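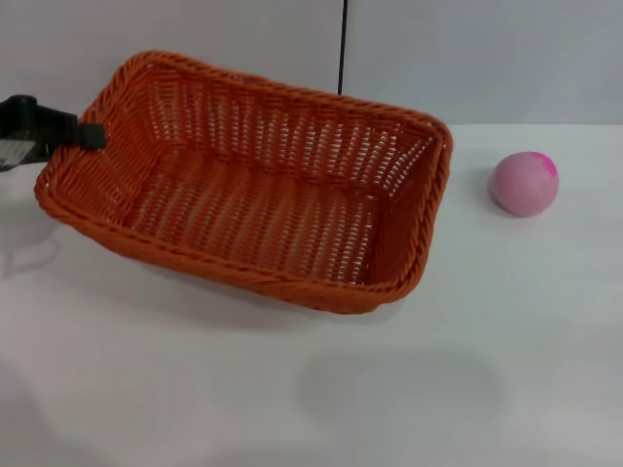 附图：橙色编织篮、粉色小球,夹爪在篮子左上角的边沿上。

发往：Gimthorpe 机器人社邮件列表
主题：Re: [rocha] 篮子任务的几个问题
日期：2018年9月6日 星期四

各位同学：

谢谢昨晚的来信。我在夹爪小组,所以我试着把关于夹爪和篮子的部分回答清楚,关于程序的部分我只能回答一半,请视觉小组的同学补充。我的中文写得慢,如果哪一句不清楚,请直接在列表里问我,不必客气。

原信我留在下面,按段落回答。

> 大家好,我是这学期新加入的,分到了 Rocha 项目。读了 wiki 上的说明,
> 还是有些地方不明白,所以写到列表里来问,希望不是太笨的问题。
>
> 第一,任务到底是什么顺序?wiki 上一处写“先移篮,后放球”,
> 另一处写“球入篮后移篮”。这两个顺序对夹爪的要求应该很不一样吧?

问题不笨,wiki 确实有两个版本。“球入篮后移篮”是上学期的旧规则,那一页应该加一个“已过期”的标记,我今天会去加。

现在的顺序是：机械臂先夹住篮子的边沿,把篮子拉到指定的位置,松开,然后去拿球,把球放进篮子。Tekuvel 比赛的规则里面,拉篮和放球分开计分,所以即使球没有放进去,篮子的分数也可以保留。反过来不行：如果篮子没有到位,球放进去也不给分。我第一次读规则的时候也读错了这一条,请大家读第二遍。

您说得对,旧顺序对夹爪的要求更高,因为篮子里有球的时候,球会滚,篮子的重心会变。现在篮子在移动的时候是空的,这一点对我们很有利。

> 第二,为什么要夹篮子的角?我看附近的同学都是夹长边的中间,
> 感觉中间更平衡。角上是弯的,两个手指能夹得稳吗?

这个问题我们夹爪小组讨论了很长时间,意见到现在也不完全一致。我写我自己的理解。

篮子的边沿像一根拧起来的绳子,比下面的篮壁厚。夹在长边的中间,手指和边沿的接触面是直的,看起来很好,可是篮壁在中间比较软,用力以后会向里弯,松开的时候篮子会弹一下,位置就变了。在角上,两面篮壁互相支撑,弯得少。缺点您已经说到了：边沿在角上是弯的,手指的角度如果差一点,就会滑。

另外还有一个方向的问题。篮子在桌上通常是斜着放的,没有和桌边平行。从角上拉,篮子会自己慢慢转到拉的方向；从中间拉,它有时候转,有时候不转。对程序来说,“总是转”比“有时候转”容易处理得多。

所以目前的办法是默认夹角,如果视觉小组给出的角点不可靠,再改夹长边。请注意这只是默认的办法,没有写进规则。谁有更好的想法,请在试验以后把结果发出来,口头的讨论我们已经有很多了。

> 第三,手指要不要贴防滑垫?我在储物柜里看到一包 Pelard 的垫片,
> 不知道是不是给这个项目用的,没敢拆。

是给这个项目用的,可以拆。请先用已经开封的那一包,在柜子的第二层,和螺丝放在一起。

贴的方法：先把手指的内侧擦干净,贴上以后用手压一会儿,然后放一个晚上再使用。上次有人贴完马上就开始试验,垫片移动了,后面半天的记录都不能用。垫片不要超出手指的前端。超出的部分容易进到篮子的编织孔里面,松开的时候会把篮子带起来。

我个人觉得,对篮子来说垫片的作用不大,边沿本身已经很粗糙。垫片主要是为了球。球的表面比较软,没有垫片也能夹住,可是移动快的时候我不放心。

> 第四,视觉那边。我跑了一下检测程序,篮子基本都能找到,
> 但是框的位置会跳。球有时候会被认成两个东西,不知道为什么。

这里我只能回答一部分。

篮子的框会跳,我猜和编织的孔有关系。桌面是白色,孔里面看到的也是白色,程序按颜色分割以后,篮子不是一整块,里面有很多小洞,每次计算的时候洞的边缘都有一点不同。视觉小组以前建议先把小洞填上,再去找外轮廓。这个修改在分支里,还没有合并。请视觉小组告诉大家,现在是否可以合并。

球的问题比较清楚。球的颜色不是均匀的,大部分是浅粉色,有一块颜色深得多,接近洋红。如果您的颜色范围是从深色的那一块取的,浅色的部分就会丢掉；如果范围放得不合适,就变成两个区域。解决的方法有两个,一个是把两种颜色的范围都加进去再合并,另一个是不用颜色,用圆形来找。第二个方法我没有试过,但是我觉得在白色桌面上应该可以。

还有影子。桌面上方的灯会给出比较软的影子,篮子下面和球的旁边都有。有的时候桌面上还会有一块淡淡的椭圆形影子,附图的右下部分可以看到,我不能确定它是从哪里来的。它很浅,一般不影响检测,但是如果您把亮度的阈值调得太敏感,它会被当成一个物体。请先不要为了解决这个问题去动灯的位置,其他小组的参数也是按现在的灯光调的。

墙上有一条竖的黑线,可能是两块墙板之间的缝,从篮子的远边后面上去。检测程序在找边缘的时候很喜欢这条线。我建议把墙的部分直接裁掉,只处理桌面。裁剪的高度请写在配置文件里,不要写在代码里面,因为相机每次重新安装以后都会有一点变化。

> 第五,预算还剩多少?我想提议买一个备用的篮子,
> 万一编织的地方断了,比赛前来不及换。

这个学期 Rocha 项目的预算是 3,000 元,夹爪的零件已经用掉了大部分。具体剩多少请看共享表格,我不想在这里写一个过几天就不对的数字。

备用篮子我赞成。请买同一种：长方形,橙色,塑料或藤条一样的编织,边沿要有那种绳子一样的卷边。如果卷边的粗细不一样,手指张开的宽度就要重新调,那备用的意义就没有了。买之前最好把现在的篮子带到店里去比较。网上的照片看不出粗细,颜色也不可靠。

> 第六,比赛的时候每队有多少时间?可以重新开始吗?

每轮 10 分钟,包括摆放和校准。可以重新开始 2 次,时间不停。重新开始的时候,篮子和球由裁判放回去,不是由我们放,所以请不要依赖某一个固定的起始位置。我们自己练习的时候,总是同一个人摆,摆出来的角度都很像,这是一个坏习惯。从下一次练习开始,我建议由不写程序的同学来摆。

球的起始位置在篮子的外面,和篮子之间要留出一段空的桌面。规则没有写最小的距离,只写了“不接触”。如果裁判放得很近,机械臂拉篮子的时候可能会碰到球。我们的程序现在没有考虑这个情况。我认为至少要做一件简单的事：拉篮子之前先看球在哪一边,如果球在要经过的路上,就换一个角夹。这件事需要视觉和夹爪两个小组一起做,我愿意参加。

> 最后,我这周都有空,可以帮忙做点什么?不太会写 C++,
> Python 还可以。谢谢大家!

非常欢迎。有三件事情,都不需要 C++：

一、整理试验记录。记录现在分散在几个文件里,列的名字也不统一,有的写“角”,有的写“corner”,有的只写一个数字。需要一个小的脚本把它们合并起来。

二、把夹爪在篮沿上的照片和对应的记录放在一起,文件名写上当天的序号。现在照片有一部分没有记录,记录有一部分没有照片,后来的人看不懂。附图的那一次就还缺记录,如果有同学当时写在纸上了,请输入到表格里。

三、测试上面说的用圆形找球的方法。如果您对视觉有兴趣,这一件最有意思。

请您选一件,回信告诉列表就可以了。

还有几件和原信没有关系的事,顺便写在这里。

Tekuvel 的报名表在十二月之前要交,里面要写队伍的名字和机械臂的型号,队伍的名字我们还没有定。请想到名字的同学发到列表,不要只发给我一个人。

使用机械臂的时候,急停按钮旁边的位置要空出来,不要放书包,也不要放水杯。离开以前请把夹爪张开到中间的位置再关电源。如果关电源的时候夹爪还夹着篮子,下一次开机它会先做归零的动作,会把篮子一起带走。请也把篮子和球放回架子上的盒子里,球很小,容易找不到。

下一次练习在平时的房间,晚上 6 点开始。想用机械臂的小组请先在表格里写下时间,没有写的小组也可以来,但是要等。

如果我上面有写错的地方,请更正。特别是计分的那一段,我读的是英文版的规则,中文版也许有小的不同。

此致
夹爪小组

--
Gimthorpe 机器人社邮件列表
回复本信将发送给列表的全体成员。退订请发送空白邮件,主题写“退订”。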